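2025-07-11

Today I finished the second draft of the rules for the table cell. The first draft had 3 pages and Hemant Chauhan returned it with one sentence: "Who will read this?" He was right, and I was a little angry for one hour. Now it is one page and I think it is better.

The difficult part was the rule about hands. In Sheehan they write that no person may reach over the table while the arm has power. I copied this at first. But our work is sorting trash, and a person must put the objects back after each trial. If the rule says "power off" every time, people will break it before lunch, and then they will break the other rules also. So I wrote: the arm must be in hold, the operator says "hold" aloud, the second person repeats it, and only then the hand goes in. Hemant wants the word "hold" printed on the pendant too. I agreed.
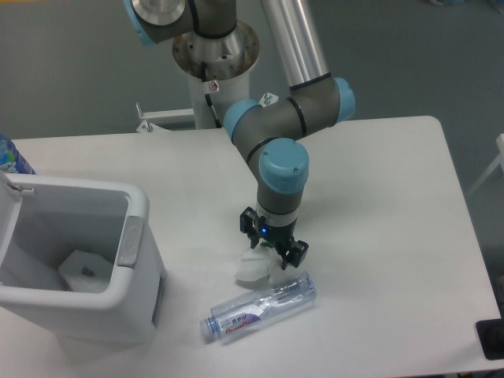

The second rule is about what we may use as trash. Only clean and dry things, no glass, nothing sharp, bottles must be emptied before they come into the room. I added that tissues must be new and crumpled by hand. In March we had a long discussion with the Jidetti people about this, because they wanted "realistic" trash from the kitchen. I still say no. Who will clean the fingers of the gripper afterwards?

The third one is the log. Every drop must be written down, also the small ones when the object lands near the bin and everybody feels it was almost good. We have 678 trials in the log now and the target is 2,000. I found that the old pages use "miss" and "drop" for the same thing, so I must read them again and correct them. This will be a boring evening.

I also wanted to put in the speed limit, but Vullska has not answered my email, and I don't like to write a number which I can't defend. I left the line empty with a question mark.

Hemant will sign the page when the line is filled. I should ask him also where we hang it. By the door people don't look.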